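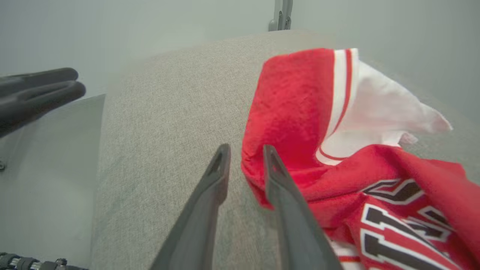
Ticket: Gonon greift am roten Trikot zu früh, Stoffkante wird nur angetippt
Projekt: Mnguni / Textil, zweiarmig
Angelegt: Donnerstag, 2. August 2018
Gemeldet von: Ravindran Rodrigues
Status: in Arbeit
Priorität: hoch (Auswertung blockiert)

Problem

Seit dem Update auf den neuen Datensatz schließt die Policy die Finger, bevor die Falte richtig dazwischen liegt. Tritt bei zerknülltem Stoff auf, bei glatt ausgelegtem kaum. Grauer Bezug als Unterlage, wie gehabt. Gleiche Gewichte, gleiche Hardware, in der Simulation nicht nachstellbar.

Erwartet: Finger fährt unter die Falte, Arm wartet, dann zu.
Tatsächlich: Finger berührt die Kante, Griff zu, Stoff rutscht raus. Der andere Arm hängt solange in Warteposition und läuft irgendwann in den Timeout.

Schon probiert

- Neustart Steuerrechner, beide Arme neu referenziert. Keine Änderung.
- Handkameras neu kalibriert. Keine Änderung.
- Schließkraft runter. Schlimmer.
- Altes Modell zurückgespielt: läuft. Also Daten oder Training, Mechanik erstmal raus.

Log

Eintrag 1. Datensatz verglichen. Alt 3.000 Episoden, neu 3.465. Die neuen kommen alle aus der Nachaufnahme mit Trikots, vorher fast nur Handtücher und einfarbige T-Shirts. Verdacht: Labels "Kontakt" und "Griff" in Trustum vertauscht oder verschoben.

Eintrag 2. Labels stichprobenartig angesehen. Vertauscht ist nix. Aber verschoben, und zwar um 6 Frames nach vorne, nur bei den neuen Episoden. Bei den alten sitzt der Übergang sauber. Frage an Pukex: wurde beim Export die Bildrate der Handkamera umgerechnet? Bei uns laufen Kopf- und Handkamera nicht synchron, das steht auch so in der Übergabedoku.

Eintrag 3. Antwort Pukex da. Export nimmt den Zeitstempel der Kopfkamera für alle Streams. Na super. Das erklärt, warum es bei flachem Stoff nicht auffällt: da ist es der Policy ziemlich egal, ob sie etwas früher zumacht, sie kommt von der Saumseite und hat die Kante meistens eh schon. Bei einer Falte fehlen genau die letzten Millimeter.

Eintrag 4. Zeitstempel der Handkamera rekonstruiert, Skript liegt im Mnguni-Repo unter tools/resync. Achtung, das Skript überschreibt die Labels ohne Rückfrage, vorher Kopie ziehen. Training neu gestartet, 2 Läufe mit verschiedenen Seeds. Sonst nichts angefasst, sonst wissen wir hinterher wieder nicht woran es lag.

Eintrag 5. Vergleichsprotokoll, bitte alle gleich machen:

Start A: Shirt flach auf den Bezug, Ärmel zum linken Arm, Saum zum rechten. Linker Arm bleibt am Ärmel, rechter geht an den Saum.
Start B: Teil zerknüllt, liegt wie es fällt. Nicht zurechtzupfen!
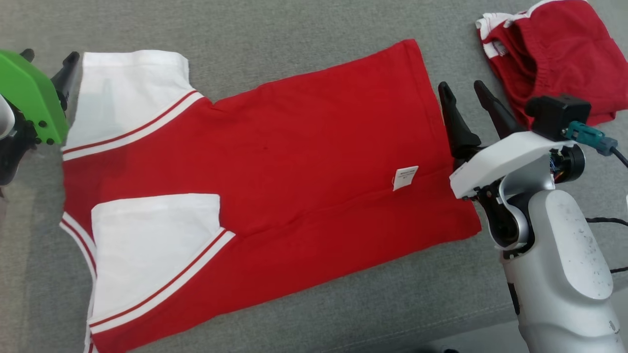 Immer abwechselnd A und B, nicht erst alle A. Beim letzten Mal hatten wir die Reihenfolge nicht gemischt und die Zahlen waren fürn Müll, weil nachmittags das Licht anders ist. Etikett am Saum nicht abschneiden, auch wenn Gonon den Griffpunkt gerne mal draufsetzt. Wird als eigener Fehlertyp notiert ("Etikett"), zählt nicht als Frühgriff.

Als Frühgriff zählt: Finger geschlossen, Stoff nicht oder nur an der Kante gefasst. Wer unsicher ist, schaut in den Stream der Handkamera. Kopfkamera reicht dafür nicht, da verdeckt der Greifer die Stelle zu oft.

Eintrag 6. Erster Lauf ausgewertet. Frühgriffe bei Start B deutlich weniger, wieder auf dem Niveau vom alten Modell, eher drunter. Start A unverändert. Zweiter Lauf sieht ähnlich aus, aber der ist noch nicht ganz durch. Neu aufgefallen: bei dicken Bündeln greift der rechte Arm manchmal zwei Lagen auf einmal. War vorher vermutlich auch schon so, wurde nur vom Frühgriff verdeckt. Eigenes Ticket, bitte nicht hier reinmischen.

Offen

- Zweiten Lauf fertig auswerten (Ravindran)
- Pukex: Export fixen, pro Stream eigener Zeitstempel. Bis dahin jeden neuen Export durch resync schicken
- In Trustum Prüfregel einbauen: Abstand Kontakt/Griff auserhalb des üblichen Bereichs = Warnung
- Methodenteil im Bericht anpassen, da steht noch dass alle Kameras synchron aufgezeichnet sind. Stimmt nicht
- Alte Auswertung vom neuen Datensatz im Wiki als ungültig markieren, nicht löschen

Ticket bleibt offen bis der zweite Lauf durch ist.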